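The Case for the Open Shelf
Opinion
By Leilani Dunleavy
Jun 4, 2024

Every organization that serves families owns more small things than it can name. Plush animals, puzzles missing a piece, unopened packages from a supplier, a box set down in a hurry before a meeting. The usual institutional answer is a cabinet with doors. It is the position of this column that the cabinet is the wrong answer for most shared rooms, and that public facilities should stop buying it by default.

The question came up in April, when the Gustham Family Center reviewed the furnishing of its waiting and activity rooms. The draft plan called for closed cabinets throughout. Braulio Espinoza, who prepared it, argued that families arriving at a center deserve a calm room, and that visible clutter suggests careless management. His concern deserves a serious reply. A parent who is already anxious does take some impression of the staff from the state of the furniture.

Closed doors, however, do very little about clutter. When the old cabinets at the Park Street annex were emptied before repainting, staff listed 339 items. Of these, 70 were duplicates of things that had been ordered again while the originals sat behind a door. A further 45 were broken and had been put back that way. Visitors had seen a tidy room for years, and the center had paid for that impression twice over.

An open shelf makes a different bargain. It gives up some neatness and offers in return a plain account of what the room contains. A child too young to read a label can point to the toy she wants. An employee covering for a colleague can find a package without being told which key to borrow. Kieran Hegarty, in his written comments on the draft, observed that new staff at the annex spent much of their first week opening doors.

Wire shelving on casters is particularly well suited to this work. It can be rolled aside for cleaning, and small baskets on the sides can take whatever does not sit well on a shelf. Toys and packages will end up sharing a level, and no written policy will keep them apart for long.
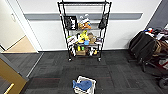

Some disorder should be accepted as the normal condition of a shelf in use. Our standards ought to address what matters to safety: heavy articles low, nothing stored above the reach of the staff, and broken items removed on the day they are noticed. Whether a plush toy faces forward is of no public interest.

There are proper exceptions. Medicines, cleaning products and personal records belong behind locks, and nothing in this argument should be read otherwise. Mr. Espinoza is also right that a quiet room for difficult conversations should be kept plain.

For the remaining rooms, the center should amend its plan before the purchase order is signed. A modest trial in the activity room, followed by a count of repeat orders, would serve families better than another row of doors.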